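Gredholm is a home-built picking robot, put together in a shared workshop at Fleltercombe. Work began in April. Two earlier arms by the same builders, both called Broreo, were scrapped for parts. Grocery sorting is its main job, slow but steady.

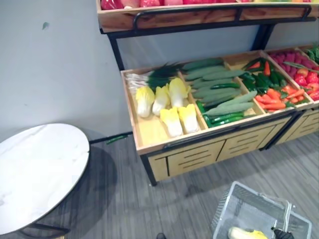 Control software is a fork of Benavides, 1429 lines, mostly unchanged. Cabbages are the usual test item, being large and forgiving. Carrots still a problem, grip setings differ. A full run takes nearly 4 minutes. Version 3 is planned, no date givn.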